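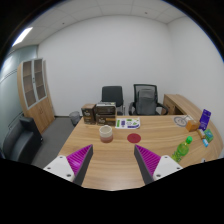 Monday, 9:15

Curved desk by the back wall. Finally sorting it out before the Biko parts come in. Plan for the morning is to get everything off the surface that doesn't live there, wipe it down, and mark out a work area in the middle that stays free between jobs.

What was on it at the start, for the record: the two brown cardboard boxes at the far edge, the printed sheet next to the wider one, a cup, the flat red disk, the round white thing in the far right corner, the small tan box beside it with the purple card behind, and the usual bits of packet down the right side. Green bottle lying on its side as well.

9:40

Cup went to the sink first. I've asked before that drinks stay on the shelf by the door, so I'm writing it down again.

Read through the packing list for the Grolholm order. 16 lines on the list, 15 ticked. The one still open is the spare hinge set, on back order until September. Left a note on the order sheet and won't chase it before then.

Cardboard boxes: keeping both for now. They can go under the desk once there is a clear space down there. At the moment that's where the old monitor arm is, and it needs two people to shift.

10:20

Right-hand side done. Small packets into the shallow drawer, sorted by nothing in particular, just out of the way. Anyone who wants a better system is welcome to it. The green bottle goes upright on the cleaning shelf from now on. Caps get knocked on this desk and I don't want a spill running along the curve toward the wall, where the finish is already worn.

Wiped the top twice with a damp cloth, then dry. Some marks near the front edge won't come out. Tried the Brurkeso cleaner on a patch at the back and it left a dull spot the size of a thumb. Don't use it on this wood. It is fine on the metal shelves.

11:05

Measured for the tray. The Barbieri tray is 18 inches deep, which leaves a decent margin in front if it sits straight. It won't sit straight on the curved part, so it has to go left of the bend. Put down two strips of masking tape to show where the corners go. Please leave the tape until the tray is fixed.

Red disk is back in the middle, since people set things down on it out of habit and it saves the surface a bit.

Chairs: both still against the back wall. The mesh one has the gray cloth over it and I left that alone – whoever put it there can move it. The arms on that chair hit the underside of the desk if it's pushed in all the way, so it should probably swap with the one from the corner bench.

11:50

Stopped here. Left to do:
Move the monitor arm (needs a second person)
Boxes under the desk
Swap the mesh chair
Label the shallow drawer
Order felt pads for the tray, 11 mm, the thin ones slide

Side cabinet not touched. The lower part needs a proper look and I'd like to do that on a day when nothing is being delivered. Key is on the hook with the others.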